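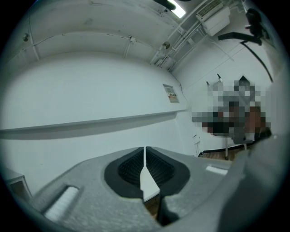

Progress to end of November – Imden clinic and maternity rooms

Marloes, quick one as promised, full accounts to follow once Nijs has sent the last two invoices.

Roof on the maternity wing is finished. Gutters too, and the tank is plumbed in at the back, though the overflow runs straight across the path to the kitchen and will need a channel before the heavy rain. Have asked for a price.

Delivery beds: both assembled and in use. The third is still with the shipping agent, paperwork query over the serial number, second time this has happened. Mirjam Dewulf is chasing.

Antenatal clinics – 113 women seen this quarter, up from last. 64 of those came for a second visit, which we're pleased with given the state of the road from Girkano. Ultrasound mornings are full by 9 am and people are being sent home, so would like to talk about a second morning. Needs a trained operator though. One of our midwives starts the short course in the new year, fees paid out of your grant as agreed.

Outreach. 13 village visits done, two fewer than planned. Ute was off the road for a fortnight with a cracked spring, fixed now, part came up on the Rastirus truck. Vaccine fridge held its temperature the whole time according to the log, although one page of the log is missing and I've told the team it can't happen again.

Staffing: lost our pharmacy assistant to the district hospital. Better pay, can't blame her. Dispensing is slow untill we replace her, expect complaints.

Money. Of the maternity fit-out line we have 3,000 left unspent, mostly the lighting, where the quote came in lower. Could we move it to the drainage channel and a proper bench for the waiting area? Women are sitting on the ground at present. Need a yes or no in writing before we order anything.

Still outstanding from us:
– signed asset list
– receipts for the mattresses
– fuel log, last month only

Next report will have the birth figures, the register is being recopied after the old book fell apart and I dont want to send you half numbers.

Ring if anything's urgent, the email has been in and out all week.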